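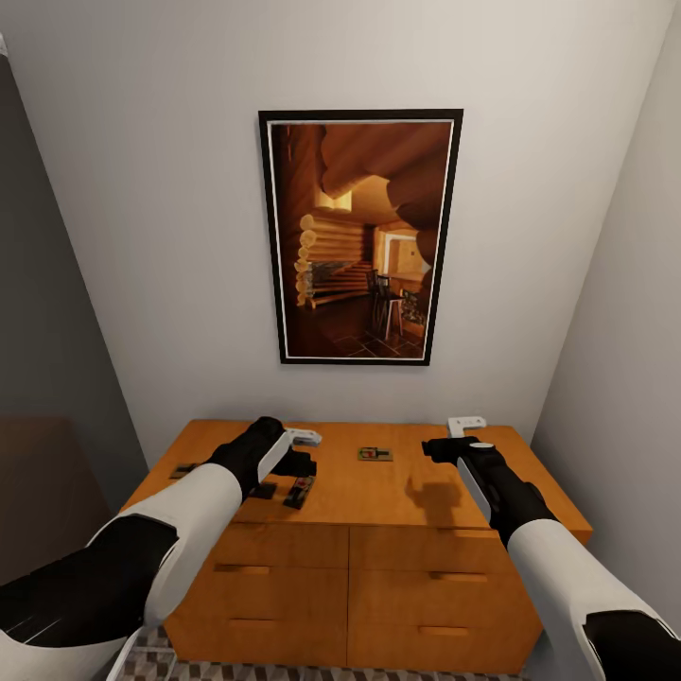 The wooden dresser, with its drawers in two columns

Seasonal housekeeper and all-rounder wanted, Wakerari Holiday Park, Brostevlow

Hello! I'm Bernadette Kavanagh and I run Wakerari, a family holiday park on the edge of Brostevlow, with my sister and a team that's small enough to fit round one big table at breakfast (just). We've got 20 cabins, a field for tents and tourers, a shop the size of a cupboard and a very muddy duck pond. I'm looking for one more person to join us from the end of May until we shut the gates in November.

Most of the job is changeovers. Saturdays are the big one: guests are out by ten, the next lot can come in from four, and in between we strip beds, scrub showers, wipe out fridges, sweep the decks and put fresh milk and a little cake in every cabin. We work in pairs, usually with the radio on, and you'll be shown how we do things before you're let loose on your own. There's a second, smaller changeover midweek. The rest of the time it's a real mixture. You might be on the shop till first thing, then showing a family to their pitch, then hunting for a lost swimming costume in the laundry room.

I'd like someone who's quick on their feet and doesn't mind being rained on. If you've cleaned in a hotel or a hostel before, lovely, but I've taken on plenty of people who hadn't and they were great. You do need to be 18 or over, happy lifting mattresses and gas bottles with a second pair of hands, and friendly with guests even when they've driven for six hours and can't find the turning (the signpost at Plostville points the wrong way and has done for years). A driving licence would be handy for the linen run but I won't turn you down without one.

Hours and pay: four days a week, always including Saturday, and the other three we sort out between us a fortnight ahead. It comes to 380 pounds a week before tax, with holiday pay on top. Changeover days start at nine. Lunch is on us when you're working, and my sister's soup is very good! In July and August there are extra shifts if you want them, paid at the same hourly rate, and I'll never sulk if you say no.

If you live too far off to travel in, we have a staff room going in Sorensen, the old house behind reception. It's a single with its own basin, and you'd share the kitchen and bathroom with two others. I charge 20 pounds a week for it, bills and wifi included. The wifi is fine in the evenings, a bit hopeless when it's windy. Please tell me when you write if you'd like the room, as there's only the one. Sorry, no dogs in Sorensen, though you'll meet nearly 30 of them on the campsite any given week in August.

The bus from Brostevlow stops at the end of our lane, but the last one back is at ten past six, so if you're not living in you'd want a bike or a lift for late shifts. We've got a dry shed for bikes.

To apply, just write me a letter or an email, or drop in at reception any afternoon and ask for me. Tell me a bit about yourself, what work you've done (paid or not), when you could start and any dates you already know you can't do. Weddings, exams, festivals, whatever it is, I'd much sooner hear now than in the middle of August. The name of one person I can ring for a reference would be useful too. No need for a fancy CV.

I'll be reading everything as it comes in and asking people over for a cup of tea and a walk round the park. You'll get a reply from me either way. We'd do one paid trial changeover together before either of us decides.

Looking forward to hearing from you!

Bernadette
Posted May 8, 2023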